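Dec 3, 2019

## 4. Storage loss in small rental kitchens

The survey covered two apartment blocks in Mostden, Cleteo Court and Paterson House. Drawer and cabinet volumes were measured with a steel tape and entered in liters. Mean usable storage per kitchen was 480 liters – sinks and appliance housings excluded.

Wall cabinets were recorded to the top shelf. Items kept on the counter were logged as displaced storage and charged against work surface, including organizers with drawers of their own.

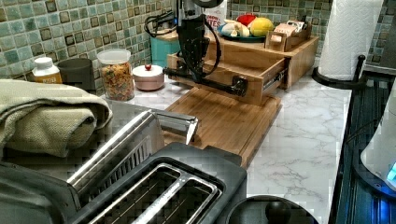 Osaze Okonkwo objected that displaced storage should not be treated as a loss when the tenant uses it daily, and asked for a separate column. The column was added in draft 2. It changed the ranking of the blocks but not the totals.

Corner cabinets remain a weak point in the method. Depth behind the hinge side was estimated from the door width, and the April readings were taken before this rule was fixed. Rory Baird is remeasuring the Paterson House corners with the Flelent gauge.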